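Wednesday, evening

I write this at the small table, with my feet on the last box. 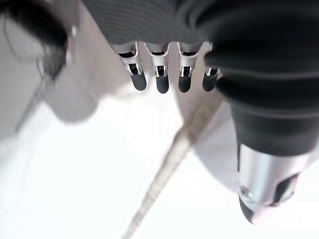
Wednesday, a little before supper.

Today I finished the kitchen cupboards, or I almost finished them. It is now the second week in the apartment and until this morning I was still taking my cups from a box in the hall. My mother would be ashamed of me. I got up at six, made coffee, and decided that I would not leave the house until each thing had a shelf.

First I washed the shelves. They did not look dirty, but the cloth became gray very quickly, so I changed the water 3 times. In the corner of the upper cupboard there was old paper glued to the wood, with small blue flowers. I pulled half of it off and then I was sorry, for it was quite pretty. The other half is still there. Perhaps I will leave it and put the rice in front.

Then came the plates. I have too many plates for one person. Damián Ledesma gave me his when he moved to Dredby, and I had already mine from Grimville, and they do not fit one inside the other. The big ones of Damián are deeper, so all the pile moves when a truck passes in the street. I put his on the left side and mine on the right side. It looks like two families live in this cupboard and do not speak to each other.

The glasses went more easily. I broke one. It was the glass with the thick bottom, which I never liked, but I felt bad during some minutes.

At noon Pascual Zúñiga came up with soup in a pot and stayed for one hour. He believes that the pans must hang on the wall. I believe that a pan on the wall collects grease. We discussed this longer than it deserves. He also told me that the drawer under the oven is not made for keeping food warm, it is only for trays, and I had not known this in all my years in this country. I put the trays there. They make a terrible noise when you open it, so I folded a dish towel between them.

After he left I went by bus to the store for hooks and a drawer organizer. The one I wanted, from Stestix, cost 1,999, and I stood with it in my hands like a person who is holding a baby. I put it back. For the spoons I used the lid of a shoe box, cut in 2 pieces, and it fits well enough. I bought only the hooks.

I must write down where I put things, otherwise I will forget by Friday:

Rice, lentils, flour: upper left, in front of the flowers.
Salt and oil: next to the stove.
Candles and matches: the narrow drawer that sticks. Pull up a little, then toward you.
The good tablecloth: not in the kitchen. In the bedroom, under the winter blanket.
Batteries: I don't know. I had them in my hand at four o'clock.

The spices took the most time of all. I counted them, 37 jars, and several have no label, so I opened and smelled each one. Two smelled of nothing and I threw them out. One is cumin for certain. One is maybe ground coriander, maybe something for tea. I wrote "ask Pascual" on a piece of tape and stuck it on the jar.

My back hurts and my hands smell of cumin and vinegar. Supper was the rest of the soup, which was better than at noon. I ate it from one of Damián's plates, to be fair to them.

Tomorrow I have to call about the window, buy a bulb for the hall, and return the pot. My mother says one must never return a pot empty. I have apples, and there is enough flour for a small cake if I find the baking powder. I think it is in the box under my feet.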